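Desk Task Recorders and Sorting Line Staff Wanted, Jandorard Office

Stekar is looking for people to take part in the changeover of its supplies room from hand packing to robot-assisted packing. We need current packing staff as well as people from outside. The work is done sitting or standing at an ordinary office desk.
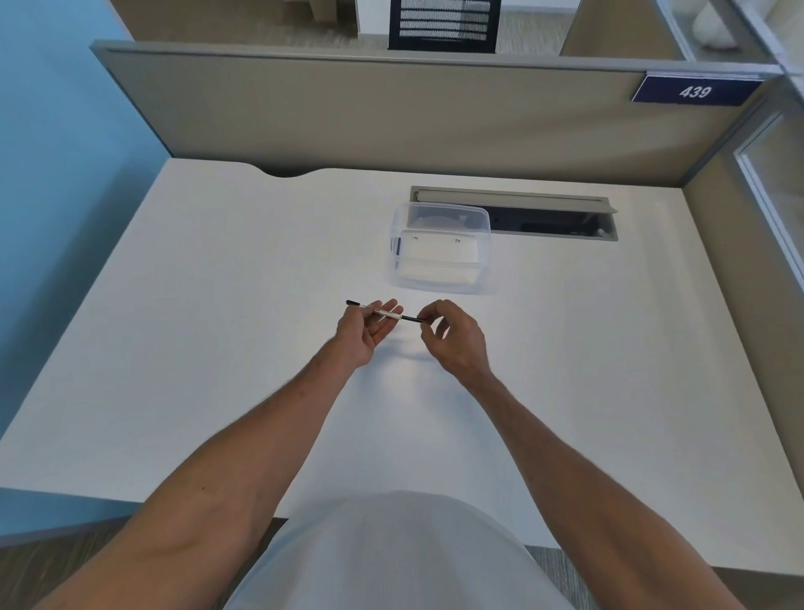

Stekar has packed stationery sets by hand since it opened the Jandorard office. Under the new plan a Dromeck arm will take over the repeat orders, and the people who packed them will move to checking, small orders and showing the system new items. Showing an item means handling it at normal speed while your hand movements are recorded. Most items are small: a capped pen held by both ends, for instance, with a clear plastic container on the desk behind it. You will repeat the same task many times in a shift, and we ask you to report any step that feels awkward or slow.

No packing job ends as a result of the changeover. Hours stay the same. What changes is that packers will spend less time on bulk orders and more time on inspection, and each will have a say in which tasks go to the arm. Staff who prefer to stay on hand packing may ask to do so until the second stage begins.

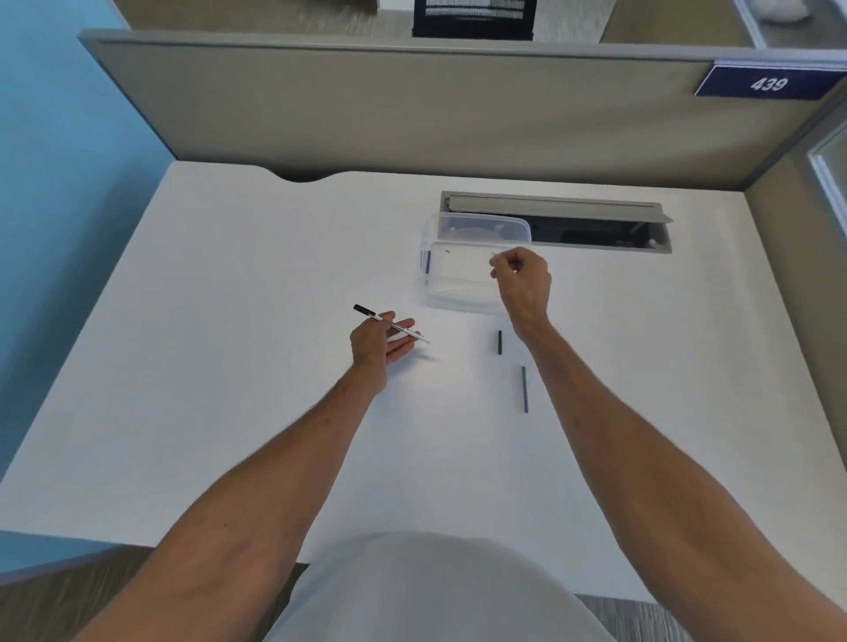 Handling a pen beside the container at desk 439.

We have 17 places. You need steady use of both hands and enough English to follow written task sheets. Experience with robots is not required. Training takes 13 hours and is paid at the normal rate. Pay for the full recording period is 2,955 before tax, in two payments.

To apply, write to Hacer Demirtaş, Room 529, Çınar Building, and state which shifts you can work. Current staff should also tell their shift lead. Applications close 17 September 2019.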